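About Us

Welcome, and thank you for stopping by! If you have come to this page, you are probably wondering who we are and what goes on at the Kerno Home Skills School, so pull up a chair, because we like to tell it properly.

We started with 2 tables and a borrowed kettle in a rented room over the Hollmann hardware store. The idea was a simple one. Plenty of grown people have never been shown how to set out a breakfast, put a kitchen back in order after it, or wipe down a counter without just pushing the crumbs from one end to the other. We wanted a friendly place where they could learn, at their own speed and with no one sighing over their shoulder. We have since moved to the Trakulach Building (ground floor, second door past the mailboxes), and we now run classes all year, with a new round starting every January.

What we teach

Our best-known course is Everyday Table, which meets for 14 sessions. It begins with the things most of us handle before we are properly awake - a mug, a plate, a bowl, some fruit - and with the question of where they ought to go. That sounds like very little, we know! But spend a morning with it and you will be surprised how many opinions a room full of people can have about the right spot for a fruit bowl. We let everyone try their own arrangement first, and then we talk about reach, about elbows, and about leaving a clear patch of counter to work on.
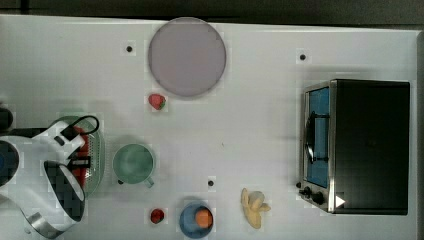
Breakfast things on the white table: fruit, a light green mug, a big round plate and the black toaster oven.

We are fond of the toaster oven as a teaching tool. It takes up a good deal of room, the door needs space in front of it, and you have to plan everything else with that in mind. Students who live in small apartments tell us this is the lesson they use most. One of our handouts, the long yellow one, is entirely devoted to appliances that live on the counter and whether they have earned it.

The second half of the course is what we call Clearing Up, and it is where the laughter usually is. Kitchens do not stay kitchens for long. By the end of a normal day there is cleaning spray next to the fruit, a pail where the bread should be, and something large that came in through the front door and was put down on the nearest flat surface. We practice with exactly that sort of muddle. You decide what belongs with food and what doesn't, what gets carried away first, and what can wait until you've had a cup of tea.

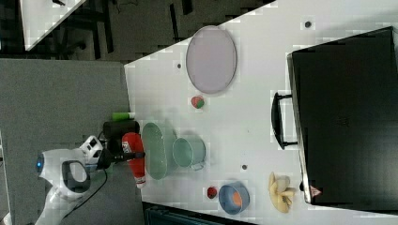 A mixed table with a green pail and basin, a spray bottle on its side, and fruit both in and out of the blue bowl.

Our own rule is that cleaning supplies leave the table before anything edible is touched, and after that we are fairly relaxed. Some people sort by room, some by size, and a few like to begin at one corner and simply keep going. All of it is welcome.

How classes work

Groups are kept to 15, and children from age 5 are welcome at our family mornings as long as a grown-up comes along. You don't need to bring anything except comfortable shoes. Aprons hang by the door, and our workbook, the Clodex, is included in the course fee (it was named after a typing mistake in the very first edition, and by the time we noticed we had grown attached to it).

If you would like to look around before signing up, please do. The door is open on class mornings, the coffee is decent, and we are always happy to stop and talk about drawers.

Page last updated Sep 17, 2023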